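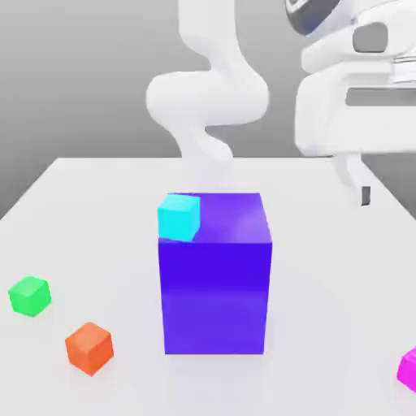 Bongani Gumede writes that most of his bad demonstrations go wrong in the last inch, just before the cube is let go, and that slowing down over the whole path did nothing for him. He is right about the last inch. The tips on this page apply to block stacking by remote control, in simulation or at the bench.

## Before recording

- Set the control scale low. At Brarstead we use 39 percent of full hand travel for stacking and leave it there for the whole session.
- Practice until 4 runs in a row are clean. Discard the practice runs.
- Choose one grasp (two opposite faces, fingers vertical) and keep to it.
- Turn the gripper to match the cube before going down. A cube sitting at an angle will twist if the fingers close on its corners.

## During the run

1. Approach from directly overhead.
2. Close, wait one beat, lift straight up.
3. Clear the top of the tall block before moving sideways. Diagonal shortcuts get copied by the policy and end in a knocked block.
4. Stop above the target spot, correct, then lower.
5. Open the fingers fully before backing away.

A cube that overhangs the edge of the block may still stay put. Decide before the session whether that passes, and write the rule down. Irena Szczepańska fails any overhang; Ruan Modise passes it if the cube stays put after release.

## Pauses

Long pauses teach the arm to hesitate. Trim idle stretches at the start and end of each file, but leave the short stop before lowering.

## How many

For a single cube color, 50 demonstrations is our usual first batch. Vary the start positions from the first run on. Record failures in a separate folder, with the step number where the run went wrong.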